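Thursday, bench notebook, equipment planning

Sat down after lunch to finally write out what we want to ask for in the next round, while the sorting cell was busy with the blocks and I could keep half an eye on it. Long entry, sorry to whoever reads this after me, but I would like the reasoning to be in one place this time and not scattered over six sticky notes on the monitor like last March.

The big question is still whether we buy a second cell or spend the money making the first one less fussy. I went in this morning quite sure I wanted a second cell (who wouldn't!) and I've come around a fair bit. A second cell means another pair of arms, another rail, another enclosure, and then all the little things that never make it onto the first quote: end caps, corner brackets, cable, spare jaws, the power strip that has to be the right power strip. Walen quoted us for the frame and the extrusion, cut to length, and it came to $1473 before shipping. I think that's fair for what it is. Brisetti has not sent the arm quote yet, so there's no total, and I refuse to guess one in ink.

Against that, here is my list of what bugs me about the cell we have. The cables are first. They run in big loops along the arms, and I would love proper clips or a light sleeve so they follow the links more closely. Deligiannis sells a clip set for $34 and I'd put in for two sets, one per arm, and not feel guilty at all. Second is jaws. I want spares on the shelf before we need them, and I want both grippers to have the same kind so we can stop keeping two drawers. Third is the wiring down by the bases, which I keep meaning to tidy into a little covered box. That one is mostly my time and a bit of plastic. 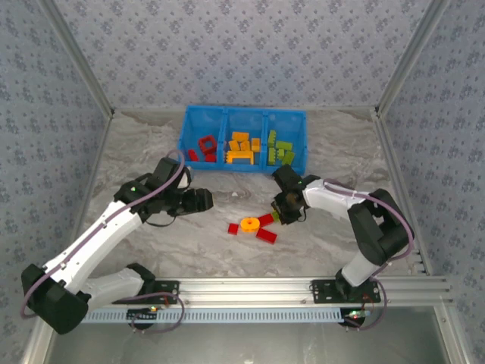 Block sorting, two arms. Right gripper has hold of a green-yellow piece, left one is open. Three-compartment bin at the back.

Looking at it working away, I do think the layout is good and I'd copy it for a second cell without changing much. Having both arms on one rail along the front edge is handy, and the slotted tray under the rail is the best thing we put in, so whatever frame we order should have room for the same tray. I'd like the new tabletop to be plainer than the marble pattern, but I can be talked out of that. If we're comparing the two cells later we may want them as alike as possible, wallpaper and all.

Blocks: I have put down one more tub of 80 mixed pieces from Zivirstead. We should have more of the odd shapes in there, arches and discs with a hole, as well as plain rectangles. Another divided bin too, same one, so the compartments match.

Where I've ended up, for now anyway: ask for the small stuff straight away on the consumables line (clips, jaws, blocks, bin) and put the second cell in as its own request with the Walen quote attached and the arms to follow. That way if the big one gets pushed back a quarter we still get the bits that make the daily work nicer. I also want to ask Walen if the price moves at all when we leave out the corner posts and reuse the spare lengths under the back bench, which I need to measure before I open my mouth.

To do:
measure the spare extrusion
chase Brisetti for the arm quote, and ask for lead time while I'm at it
check jaw part numbers, both grippers
find out if Deligiannis charges shipping per set
write up the two requests on separate forms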